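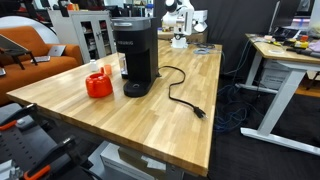
Whiteley tenants get a break room makeover – Loradik opens shared kitchen program in Nidthorpe

NIDTHORPE, 2019-09-04 – Loradik, the shared workspace operator, has opened sign-ups for its Common Kitchen program at the Whiteley building. Coffee, tea, filtered water, fridge space. One monthly fee per firm, no contract past 40 days.

The Whiteley has 760 desks over five floors. Until August each tenant bought its own supplies and stored them wherever there was room. Lots of doubled-up orders, lots of stale coffee. A tenant survey this spring put kitchens at the top of the complaint list, ahead of parking and the elevators.

What's included:

Single-serve coffee makers and kettles on every floor
Restocking every morning before 8
Mugs and cups, washed overnight
Labeled fridge shelves, cleared out every second week
A pod recycling bin by each sink – please use it, the pods can't go in with regular trash

Firms can keep there own machines if they like. Loradik will descale them at no charge through the end of the year, just leave a note at the front desk with the suite number.

Supplies come from Witden, the wholesale grocer on the east side of town. Witden has delivered to Loradik's other sites for three years and will send more than 2,000 pods a week to the Whiteley to start. Decaf is on the list. Flavored creamers are not, for now, but that may change after the first order review.

The first 200 people signed up through their firms get a free travel mug. Pick up at the front desk, ground floor, weekdays 9 to 4. Bring your building badge.

Sign-up forms are at the desk and in the tenant portal under Services. Firms joining mid-month pay only for the days left. The program will be offerred at Loradik's second Nidthorpe site next, date to be set.

About Loradik
Loradik runs shared offices and workshops for small firms in and near Nidthorpe.

Press contact: Loradik front office, Whiteley building, Nidthorpe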